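Search stories Search Advanced search

The Tin on the Top Shelf

Nele Janssen had been in Dutasia for two weeks when her landlady died. She found out from the baker, who told her while putting two rolls in a bag. Then she walked home and stood in the hallway for a while with the rolls in her hand.

The landlady's name was Mrs. Hellwig. She had lived on the ground floor for most of her life and had rented the upstairs to 63 people, one after another. She had told Nele that number on the first day, with some pride, and said she remembered all of them except a man who never spoke.

A niece came from the coast to clear out the apartment. Her name was Sharada Unnithan, and she was a niece by marriage. She knocked on Nele's door the next morning and asked if she could borrow a stepladder. Nele didn't have one, but she had a strong chair, and she carried it down.

They started in the kitchen. There were jars of buttons and jars of rice, and it was hard to tell which shelf was meant for which. On the top shelf, behind the jars, was a cookie tin with a rubber band around it. Sharada shook it.

"Paper," she said.

Inside were letters from the lodgers. Some had written once, to ask about a coat they had left behind. One woman had written every May until the letters stopped. Sharada read a few out loud and then read the rest to herself. Nele washed the jars.

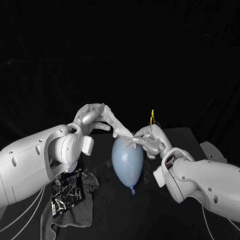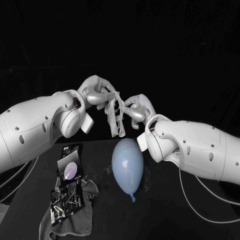
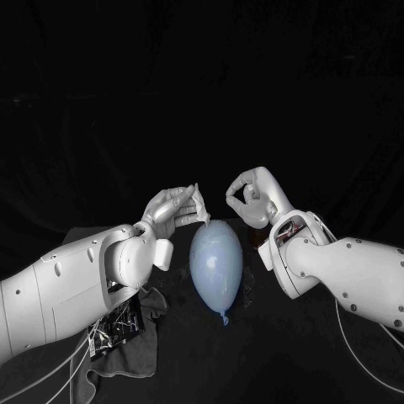
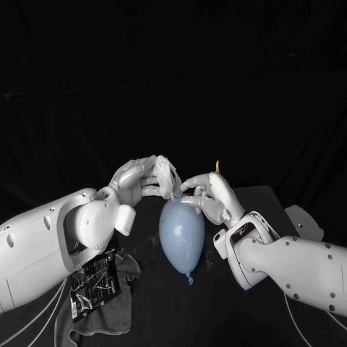 At the bottom of the tin was an envelope with 2,000 in old notes, the kind the bank no longer took. Sharada laid them on the table and smoothed them flat. She said her aunt had once thrown a party for a lodger who was turning thirty and had no family in town, and had hung a black cloth across the end of the kitchen so he wouldn't see the cake. She had put one pale blue balloon on the table, because that was all the shop had left. The lodger had cried, and Mrs. Hellwig had been annoyed with him, and he had stayed four more years.

"Was that the man who never spoke?" Nele asked.

Sharada thought about it. "I don't know. I only heard it from her side."

They worked until it got dark. Sharada kept the letters and a blue bowl. She told Nele to take whatever she liked, and Nele took the rice, and then went back for the rubber band.

On the stairs Sharada stopped and asked if she planned to stay on. The house would be sold, but not soon – these things went slowly in Dutasia. Nele said she hadn't decided.

"If you go, write to somebody," Sharada said. "Even if it's about a coat."

Nele went up and put the rice in a pot. While it cooked she found a pen and wrote her own address at the top of a sheet of paper, and then she sat there and tried to think who would want it.

Comments

flarnolo: I liked the baker at the beginning. Would have liked to see him again.

Noline: My grandmother had a tin like that. Ours was full of keys and none of them fit anything.

pagesandtea: Is there going to be a second part? I want to know who she writes to.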